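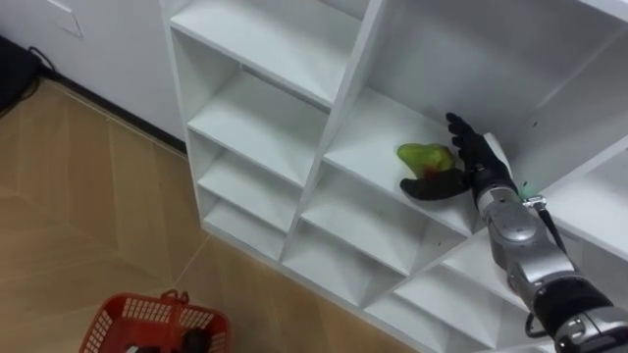 Cube shelves for produce, anyone?

wuren_kitchen
9 April 2022
So we moved the white cubby unit out of the spare room and I want to keep vegetables in it. Peppers, onions, squash, that kind of thing. My mother-in-law says peppers go in the fridge, end of story. Mine get eaten in 2 days anyway! Does anybody here keep theirs out on open shelves?

lua_ton
I do, and they're fine for a couple of days if the room's cool. Green ones with a bit of red on them are already turning, so I'd eat those first.

InHo_A
Sorry, I'm with the mother-in-law. Peppers go wrinkly so fast. Onions on the shelf, sure. Peppers in the crisper drawer.

uchenna.a
Depends on your kitchen, InHo. Mine faces north and I've had them sit out 7 days in September, no wrinkles.

InHo_A
7 days?? What are you growing, rocks?

uchenna.a
Ha. Homegrown, picked that morning. Store ones won't last like that, I'll give you that much.

Ju-won J
Whatever you put in there, line the cubbies. I had one onion go soft at the back and it left a brown ring on the white that I never got out. I use cut-up place mats.

wuren_kitchen
Oh, place mats, I've got a whole drawer of those! What about potatoes in the same unit?

lua_ton
Bottom row, with a cloth hung over the front. They go green in the light. And keep them away from the onions.

InHo_A
Finally something we agree on.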